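Dadallow kitchen recordings: frequently asked questions

What is Dadallow?
Dadallow is a set of teleoperated demonstrations recorded in ordinary kitchens. It is used at Irar to train manipulation policies by imitation. The current release holds 251 episodes.

What counts as one episode?
One attempt at one instruction, from the operator's start signal to the stop signal. Most run for under 20 seconds. Anything longer than 300 seconds is discarded by the import script.

Do you keep failed attempts?
Yes. They carry the flag "fail" and a short reason code. The default loader skips them; pass the option include_failed to get them back. Siyabonga Hendricks maintains the list of codes.

Who operates the arm?
Trained operators only. A new operator records 18 practice episodes, which Elli Nieminen reviews. Practice episodes are stored separately and are not part of the release.

Should the worktop be cleared before recording?
No. Leave jars, bottles, bags and packaging where the household keeps them. Move an item only if the arm could strike it, and do so before the start signal. A policy trained on bare surfaces did poorly in our Esden tests as soon as a kettle was present.

How many views are stored?
Each episode has at least two fixed views. They are saved as separate streams with a shared clock. Do not assume that both show the whole arm – one view often gives most of its area to the worktop.

Can a camera be moved during a session?
Only between episodes. Log the change and repeat the calibration. Episodes recorded after an unlogged move are withdrawn.

How are instructions written?
As one plain sentence naming an object and a place, such as "put the cup in the upper rack". Avoid brand names. Duván Echeverri checks the wording before import, and spelling errors are corrected at that stage.

What does the dishwasher set-up look like?
The door is lowered and the upper rack pulled out before the operator takes control. Opening the door is a separate task with its own episodes.

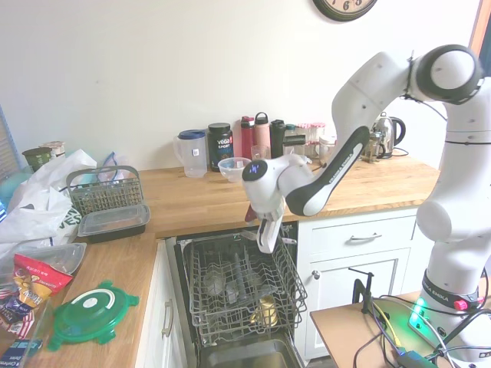
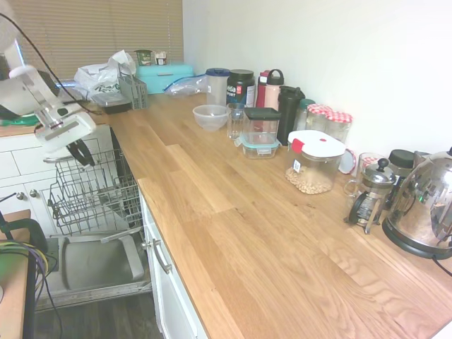

Dishwasher set-up, two views. The upper rack is pulled out in both.

How do I report a bad episode?
Send the episode number and the time of the fault to Paavo Ojala. Corrections go into the next release.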